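Sun 4 June

Home at last, feet up, tea made, and the washing can wait until tomorrow. I said I would write this down while I still had it straight in my head, so that when I'm telling it at Christmas and the queue has grown to forty miles I can come back and check.

We left Marcelle Sabatier's just after breakfast on Friday, which was later than I wanted, but she would make us eat a second egg and you can't hurry out on a woman who has put you up for three nights and ironed your pillowcases. Pascal had the map on his knees, as he always does, although he had already decided we would take the Bedeveck road over the top and come down through Graron. I would have gone by the river. I only mention it.

It was glorious up as far as the reservoir. Then the wind got up, and the sky over towards Flarkau went a nasty yellowish grey, and the first hail came down when we were on the long straight by the quarry. I've driven in snow and I've driven in fog, but I have never had to shout in a car before to be heard over the roof! We crawled along behind a milk lorry with our lights on, and just past the sign that gives the height of the pass (1,823 feet, I had plenty of time to learn it) the lorry put its hazards on and stopped, and so did we, and that was us for seven hours.

Seven hours! What had happened, as we found out in dribs and drabs, was that a bank had come down across both lanes below the second bend, mud and stones and a good-sized ash tree, and no one was hurt, thank goodness, though a van had its front wheels in it. There was no getting forward, and behind us the road was so packed that there was no turning round either. Pascal got out to have a look, came back soaked to the knees, and reported that there was a tree. Then he went out again twenty minutes later and came back and reported that there was still a tree.

I will say that people were lovely. The couple behind us were on their way to a christening and had a whole tray of sausage rolls on the back seat, which they held out against for perhaps an hour and a half before going up and down the line with them. The man in front of the milk lorry was called Fasil Birhane, a piano tuner from the other side of Bodin, and he had a proper flask and a very good big umbrella, and he walked two elderly sisters to the farm at the bottom of the track so they could use the lavatory, and then walked back for the next lot. He must have done that trip half a dozen times. I took my turn, and the farmer's wife gave me a towel for my hair and wouldn't hear of having it back.

The telephone was useless up there, one bar if you stood on the verge and none if you didn't. Pascal's sister Bernadette was expecting us for supper and I knew she would be imagining us in a ditch. I did get one message out, "STUCK FINE TREE", and she told me afterwards she had read it four times and rung the police anyway.
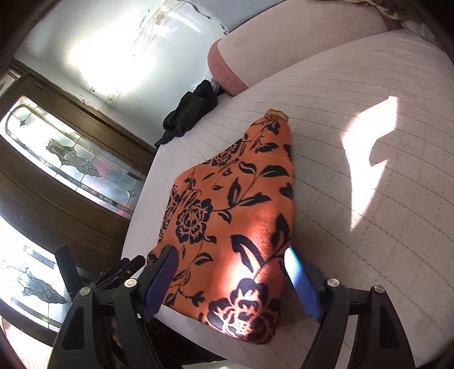 On the bed, the orange with the dark flowers.

They let us through in the end a dozen at a time, with a policeman waving a torch, well after dark. The road was thick with leaves and grit and I drove it in second gear the whole way down, with my nose practically on the windscreen. Graron had no street lights on at all. We got to Bernadette's so late that the soup had been heated up and put away twice, and she heated it up a third time and stood over us until the pan was empty. Her neighbour Marcelle Besson had sat up with her for company (too many Marcelles in this family's life, I have to call them by their surnames or no one knows who I mean) and between them they wanted every detail, so we weren't in bed until gone one.

Saturday I was good for nothing. We had meant to go on to the coast and didn't even discuss it. Bernadette read bits out of the local paper over lunch, and apparently 2,462 homes were without power on the Graron side overnight, and the Bedeveck road is shut again altogether while they see to the bank. There was a bit of grumbling in there about that same slope having slipped back in May, and about the drain at the top never being cleared. I can believe it. I had seven hours to look at that ditch and it was full to the brim long before the hail started.

Home by the river road today. Two hours door to door, sunshine nearly all the way, and not so much as a tractor to hold us up. Pascal said it was rather dull. I let that go.

Must remember to post Fasil Birhane his umbrella. He pressed it on me for the last walk back from the farm and then the line started moving and we all ran for our cars, and it has been across the back seat ever since. He did say which village, and I'm nearly sure Pascal wrote it on the edge of the map.

Also ring Marcelle S. to say thank you, and water the beans.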